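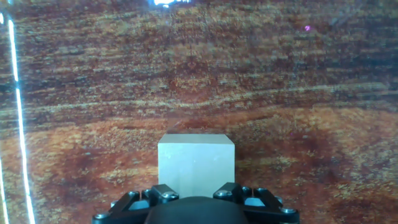
Grasp planner rejects block on glossy board

stelto_user
Running Zasach 2 with the wrist camera. The planner keeps rejecting the block. Depth is fine on the top face, but next to the light streak on the wood I get junk points and it reports a collision. Out of 200 tries, 117 were rejected.

dkorbel
Turn down exposure on the wrist camera first. Mine did this over varnish.

stelto_user
Tried that in July. Fewer bad points, same rejections.
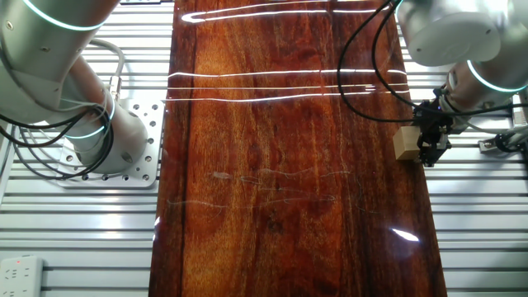 Settimio Mancuso

I don't think it's exposure. Check what the planner does with the other arm. With two arms at one board it pads both, and the default padding in Zasach is 3 cm. Set it to 2 and log again.

dkorbel
Disagree. Padding wouldn't give junk points beside a reflection.

Settimio Mancuso
The points can be bad and still not be the reason for the reject. Post the reject codes.

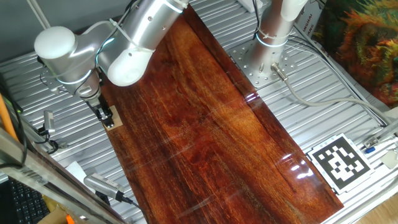 Dirunmont, Sep 10, 2022

stelto_user
Codes attached. Most are arm to arm, the rest are cloud. So you both have a point. I masked the board plane using the marker pose. 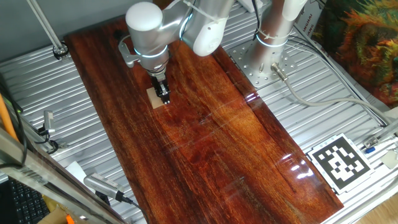

Gripper at the block, wrist above it.

tan_fork
Does the mask survive if the marker gets bumped?

stelto_user
No. I recalibrate.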